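Four moves and a kettle

Apr 11, 2023

I have now moved house four times in seven years, which puts me somewhere between a student and a fugitive. The latest one took me from the flat above the dry cleaner's to a terrace on the far side of Clonbridge, a distance I could walk in the time it takes to find the tape.

My friend Ifeoma Ekwueme has lived in the same house since she was born and regards all this as a character flaw. She came to help anyway, and spent most of the morning holding up things I own and asking me why. Why two fondue sets? I have never made fondue. One was a present and the other I must have bought, presumably in case the first one got lonely.

I'd always believed I was a light traveller. What I am is a person who puts things in cupboards. There were curtains in there for windows I haven't looked out of since 2017, and a folder of instructions for a washing machine that belonged to a landlord. I read some of them. It was a good washing machine.

My old neighbour Hermine Stöckli wrote me a list before I went, in capitals. Label the sides and never the tops. Pack the kettle last. Do not wrap anything in newspaper you still want to read. I followed the first rule until lunch, after which everything got labelled MISC, and I broke the third one at once and lost an hour to an old article on eels.

The kettle went in first, of course. It was at the bottom of a box marked MISC, under the towels, and we drank tap water out of a measuring jug until the evening.

I did promise myself that every last box would be flat and in the recycling within a week. The week came and went. I've since noticed that a box left alone for long enough turns into furniture, and I've had a perfectly decent lunch off one. 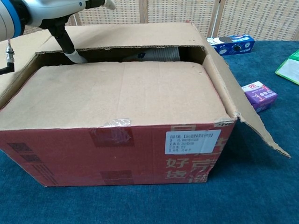 Brown cardboard on blue carpet, lid at half mast.

Ifeoma has given me until September. After that she says she'll come round and open the rest herself, and whatever she finds she's allowed to judge out loud. She's already taken one of the fondue sets. I think it was the one I bought.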